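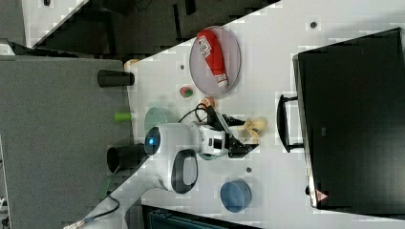

Reading time: 7 minutes

Skatitico Forum > Small arms and benchtop cells > Safety and good practice

Thread: Written rules for a tabletop cell - cable slack, zones, reset

torque_ledger
Wednesday, 9:12 am

I've been asked to write the house rules for our benchtop cells at Woldegiorgis. At the moment they live in people's heads and on one sheet that Kiều Châu wrote when the first arm went in. The work is pick and place of small household items on a white table: cups, a bowl, a dish with something on it, toy food, soft things. Setup as in the photo.

The risk assessment is done and signed. I don't want to reopen it here. What I need is the layer under it, the short rules a person follows at the table. Current draft:

1. Nobody reaches over the table while the arm is enabled. Check the status light and the pendant. The light alone doesn't count.
2. External cables on the wrist are checked by hand through full wrist rotation before the first run of the day.
3. Items are placed inside the work zone only. Anything not in the task comes off the table.
4. Inspect cable jackets and connectors every 1,000 cycles.
5. Any contact between the fingers and the table is logged, even if nothing stopped.

Comments wanted on 2 and 3 mainly. I'd like to issue it before the end of July.

bracket_and_shim
Wednesday, 9:40 am

Rule 2 is too loose. "Checked" for what? Two people will do two different checks.

What we use: with the arm in manual at reduced speed, turn the wrist to both ends of the range the program uses, plus a margin. At each end the cable must not go tight, must not pass between the fingers, and must not touch the table. Write down who did it. A free loop like yours off the top of the gripper gives you plenty of slack, which is good for the connector and bad for everything standing on the table. It will find the tall items first.

I'd clip it to the forearm and again at the wrist, and keep the loop between the clips as short as the rotation allows.

torque_ledger
Wednesday, 9:58 am

Agreed on the wording, I'll take that. On clipping I'm less sure. We had it clipped tight with Pomlow saddles and the connector failed at the gripper end. Went back to a free loop and have had 4,000 cycles on the current cable without a fault.

bracket_and_shim
Wednesday, 10:05 am

Then it was clipped in the wrong place. The last clip has to be on the same side of the joint as the connector, so the connector never sees the bending. If the nearest clip is on the far side of the wrist joint, the connector takes all of it.

4,000 cycles on one program tells you about that program. Change the approach angle and you're starting over.

millie_volts
Wednesday, 10:31 am

Disagree with short loops as a general rule. If your approach poses vary from run to run (ours do, an operator guides the arm) you can't define "the range the program uses". You have to allow for the whole joint range, and a cable dressed for that is going to have a loop in it somewhere. The question is where the loop goes when it isn't stretched. Ours is held up and back, away from the table, with a light spring return. Not pretty, works.

I'd split rule 2:

2a. No tension on the connector at any wrist position.
2b. No part of the cable below the underside of the gripper body at any wrist position used over the table.

You can test both with your eyes and neither cares how you got there.

bracket_and_shim
Wednesday, 10:44 am

2b can't be met on a side approach. Fingers parallel to the table, gripper body a hand's width above it, cable leaving from the side that's now facing down. What's "the underside" then?

millie_volts
Wednesday, 10:52 am

Fair. "No closer to the table than the fingers" then.

dunmore_cell
Wednesday, 11:20 am

On rule 3. "Anything not in the task comes off the table" sounds tidy but it won't survive the first week if the task is sorting or clearing, where the clutter is the task. We tried the same line. What people did was call everything part of the task.

Better to have a sheet per task with an item list, and a parking strip along the table edge for things waiting their turn. The arm has a soft limit short of the strip. Items in the strip aren't in the task, they're allowed on the table, and the arm can't get there. Tape line on the table so the person can see where it starts.

Also, keep large gear off the table edge or model it. If there's a big case or a bin beside the work zone, it belongs in the collision model, handle included. Handles get forgotten. People model the box as a plain block and the handle sticks out of the block.

torque_ledger
Wednesday, 11:37 am

The black box on ours is in the model as a block. I'd have to check the handle. I think you've just cost me an afternoon.

Parking strip is good. Would you put cups in it? They're the things that roll.

dunmore_cell
Wednesday, 11:49 am

Cups upright in the strip, always. If a task needs one on its side, it goes in a shallow tray when it's parked. Same for short cylinders and pegs.

overtravel
Wednesday, 12:15 pm

A few points from the inspection side.

Rule 1: I'd drop the mention of the light, or state exactly what each colour means on your model and put that on the wall. A blue ring means one thing on one maker's arm and something else on the next. We have arms from two makers in the same room and I've watched a visitor read one as the other. If the rule says "check the light", people learn to check only the light.

Rule 4: cycles are fine for wear, but add a calendar limit. A cell that sits idle for weeks never hits 1,000 and the jacket still ages.

Rule 5: good. Don't let anyone water it down. Most of our useful findings came from contacts that didn't stop the arm.

Missing: holes in the table. If the top has open screw holes, small items and fingertips catch on them. Plug them or keep the pick positions clear of them.

kotico_user_west
Wednesday, 12:41 pm

I'm going to be the difficult one. This is a lot of paper for a small arm moving toy fruit. We run the Kotico cell template, one page, and the only rule anyone needs is hands out when enabled. Every line you add is a line that gets skipped. Cable comes loose, you plug it back in.

overtravel
Wednesday, 12:50 pm

"Small arm moving toy fruit" describes the payload. It doesn't describe the arm. The arm can still pin a hand against a solid box beside the table, and the cable can still drag a dish off the edge while someone is leaning in to catch it. That second one is how people end up reaching in while the arm is enabled, so your one rule depends on the others.

kotico_user_west
Wednesday, 1:04 pm

Or they could not reach in.

bracket_and_shim
Wednesday, 1:06 pm

They do though.

millie_volts
Wednesday, 1:30 pm

Some numbers, for what they're worth. I went back through our log for the guided cell. 621 entries, all stops and all contacts. Cable touching or moving an item was the largest single group by a clear margin. Finger contact with the table came next. Very few were the arm going somewhere it shouldn't. If I had to keep one page I'd spend half of it on the cable.

I take kotico_user_west's point on length. Ours is one side of one sheet in large type, and the reasons are in a separate note that new people read once.

torque_ledger
Wednesday, 3:55 pm

Thanks all. I've spoken to Kiều Châu, who is happy to retire the old sheet and wants the reasons kept in a note as millie_volts suggests. I've left out the clip positions. They belong in the build drawing and the two of you can keep arguing about them.

Same table, other end of the cable run. The arc over the arm is the part rule 3 is written for, and the coil down beside the gripper is what rule 4 is meant to stop.

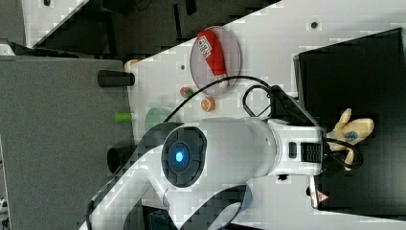

Table rules, revision 4

1. Hands and tools stay outside the table edge unless the pendant shows the arm disabled. Don't rely on the status light.

2. Before the first run of the day, turn the wrist to both ends of its travel in manual at reduced speed. Initial the sheet.

3. No tension on the gripper connector at any wrist position.

4. No part of the cable closer to the table than the fingers, and no part of it resting on an item.

5. Items in the task are on the task sheet. Items waiting are in the parking strip, cups upright, anything that rolls in a tray.

6. Anything fixed or standing beside the table is in the collision model, handles included.

7. Pick positions stay clear of open holes in the table top until they are plugged.

8. Log every contact between the arm, gripper or cable and anything it wasn't meant to touch.

9. Jackets and connectors inspected every 1,000 cycles or every three months, whichever comes first.

bracket_and_shim
Wednesday, 4:20 pm

Rule 4, "resting on an item" - what about soft items? A plush toy against the box will be touched by any loop you leave on that side. I'd say so outright or people will decide soft things don't count.

torque_ledger
Wednesday, 4:26 pm

They count. Will change to "any item, hard or soft".

dunmore_cell
Wednesday, 4:48 pm

Rule 5 needs the width of the strip or at least "as taped". Otherwise fine by me.

kotico_user_west
Wednesday, 5:10 pm

Nine is still too many. But I'd sign 1, 3 and 8, and I'm going to check whether our cart handle is in the model.

overtravel
Wednesday, 5:32 pm

Put the revision number on the printed copy as well as the file. We had two versions up on the same wall and both had signatures on them.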